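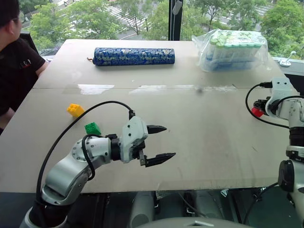 Yu-ting Chien
Project Officer, Amstead Local History Group
Posted 2022-02-10

We are looking for people who grew up in Amstead, or who worked here, to take part in a recorded interview about shops and shopping in the town. The recordings will go into the archive at the Clenard Library and short extracts will be used in an exhibition on the ground floor in May.

The parish map of 1791 shows a market place and not much else on the east side of the river. We know a fair amount about the market from the toll books. We know much less about the shops that came later, and almost nothing about the years after the bypass opened. That is the gap we want to fill.

You do not need to have owned a shop. We would like to hear from people who had a Saturday job, drove a delivery van, cleaned, kept the books or were sent out with a list as a child. We are short of people who remember Mill Street before the arcade was built, and anyone who worked at Brøndum's, the shoe shop, in any year.

What is involved

One interview, at the library or at your home if you live within 5 miles. Most last an hour, though you can stop sooner. You will be sent the list of topics beforehand. Bring photographs, wage slips, paper bags or price tickets if you have kept any – we can copy them while you wait and you take them home the same day.

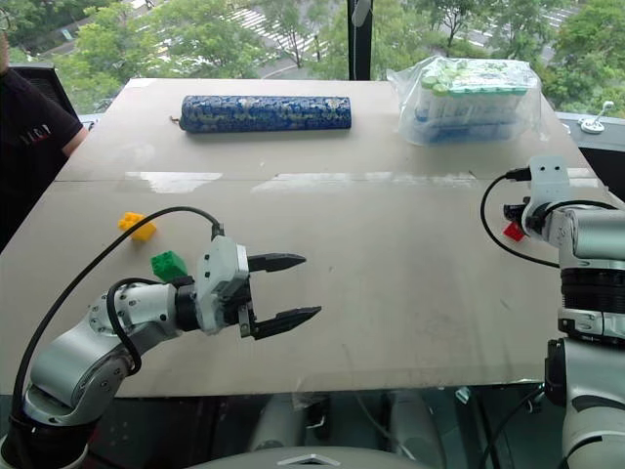 We have places for 32 people in this round. If more come forward we will keep your details for the autumn, and you can tell us if you would rather we didn't. Taking part is unpaid, but bus fares and parking will be refunded on the day, so please keep your ticket.

You will get a copy of your recording and a typed transcript. You can ask for any part to be removed before it goes into the archive, and you can choose to have your name left off.

How to apply

Write up to 200 words telling us when you lived or worked in Amstead and which shops you remember best. Hand it in at the library desk or post it to us there, marked Shops Project. If writing is difficult, ask at the desk for Jawad Awan, who will take your details in person. He is also the one to speak to about step-free access, hearing loops and interviews in Urdu or Punjabi.

Applicants must be 18 or over. Former staff of the Pado café count as shop workers for this purpose – several have asked.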